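3.2 Pacing and the problem of the second rider

Most of what has been written on the team time trial treats the four riders as interchangeable parts, which will come as news to anyone who has ridden in one. Coaches do not pick four copies of the same athlete. They pick a starter, a strong second, a diesel and whoever is left over who did not get sick in April. In this section we look at how the order of riders affects the length of turns at the front, and why the plan taped to the handlebars so seldom survives the first 3 laps.

Our data come from the track program run by the Brimar club, whose riders agreed to be timed, measured and asked the same questions after every effort until they stopped being polite about it. Each squad rode a set of 15 efforts over the course of the season. The order was fixed for the first block and left to the riders in the second. Power was recorded on every bike. Heart rate was recorded on most, as one rider regarded the chest strap as a personal insult and would not be moved.

The fixed order followed the usual advice. The rider with the fastest standing start went first and took a long opening turn, the second rider brought the squad up to race pace, and the third and fourth held it there. On paper the second rider has the easiest job to describe. In practice she has the worst seat in the house. She spends the start chasing a wheel that is trying to get away from her, and then, before she has recovered, is asked to lead at a speed chosen by someone who no longer has to ride it. Timmermans, who coached both squads and is the first author's usual opponent in arguments on this subject, calls this the tax on being reliable.

When the riders chose for themselves, they did not reorder the squad much. They shortened the second turn. The missing half lap was picked up by the third rider in most efforts and, in a smaller number, by no one in particular, with results that could be heard from the stands. The squads that settled on a short second turn early in the block lost less speed in the closing laps than those still debating it at the line. We would like to report that they reached this by studying their power files. They reached it over lunch.

Riders were also asked to rate each effort on a scale that ran from easy to never again. Ratings given by the second rider fell when her turn was cut, as one would expect. Less expected was that the fourth rider's ratings fell too, although her own turns had not changed. Lại has suggested that a smooth change up front saves small surges at the back, and the power traces are at least friendly to the idea. An average hides these surges well. A rider may sit on 70 percent of her lead power for a whole lap and still have spent half of it sprinting to close gaps and the other half hoping there would not be another.

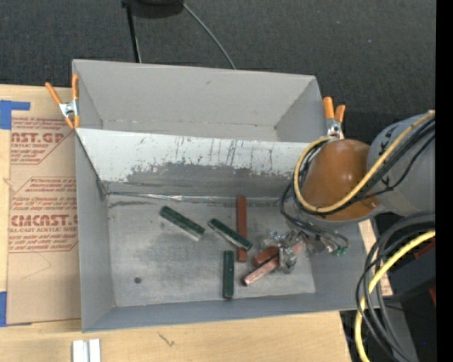
Figure 3. Three green blocks, among others, in a divided box.

Turn length, then, is best thought of as a property of the whole line. Coaches who cut one rider's turn tend to hand the time to the next wheel and call the job done, and the schedule looks balanced because the numbers add up. Space can be split just as badly as time: the box in Figure 3 has a narrow rear compartment with nothing in it, while the larger one in front of the divider has all three dark green blocks. Our fixed order did much the same with effort, crowding the hard work into the opening laps and leaving the third rider with more in her legs at the finish than she cared to admit in front of the others.

Two limits should be noted. The squads knew each other well, and a group of strangers might need longer to agree on anything, lunch included. The track was also indoors and warm throughout, so we can say little about wind. Section 3.3 takes up the exchange itself, meaning the swing up the banking and the drop back onto the last wheel, where more time was lost than in any of the turns discussed so far.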